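Home » Conversations » The Long Way Round to Grakness

She had the kettle on before I'd got my coat off, and had started on the story before the kettle boiled. I had come to ask her about writing a travel diary for 21 years, and in particular about the night she got on the wrong coach, a tale her readers still bring up whenever she announces a new trip.

"I'd like it known that I asked the driver," she told me, putting out far more biscuits than two people could want. "I said, is this one going to Hener, and he nodded. I've since decided he was nodding along to the radio."

It was March, it was dark, and she had been awake since five that morning (she is one of those people who must be at the station a good hour early, and she says it has never once done her any good). So she folded her scarf into a pillow and slept, very soundly, for 122 miles in the wrong direction.

"I woke up and there was the sea," she said. "Now, Hener hasn't got a sea. I looked at it for quite a while, hoping it might be a reservoir."

The place was Grakness, where the coach turned round and went no further until morning. The only lights still on belonged to a guest house called the Golestani, and she stood on its step with one bag and a cheese roll, practising what she would say. The landlady let her get halfway through it, then sent her upstairs with a hot water bottle and told her breakfast was at 7.

She had meant to leave after breakfast. She stayed 5 days, walked the harbour wall every afternoon in a borrowed anorak, and wrote 700 words each night at the little table on the landing, which had the only decent lamp in the house. Those pages became the first thing she ever posted online.

"My sister read it and rang me up to say I'd spelt harbour two different ways," she said, laughing. "But she'd got to the end of it, and she doesn't get to the end of anything!"

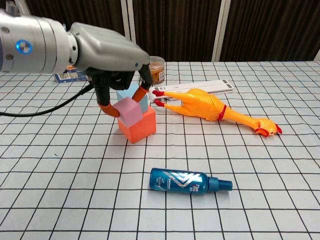
Did she ever get to Hener?

"The following spring, and I was there for one afternoon. It rained, I had a nice bowl of soup, and I bought a tea towel which I still use."

These days she plans a little more carefully, though I noticed the timetable pinned up by her fridge was for last winter. Next she is off to Jernenari by slow train, with two changes, and she has promised her sister she will read the front of each one before getting in. She has already packed the scarf.

I left with four biscuits wrapped in kitchen paper and very clear directions to the bus stop, which she came out to the gate to repeat.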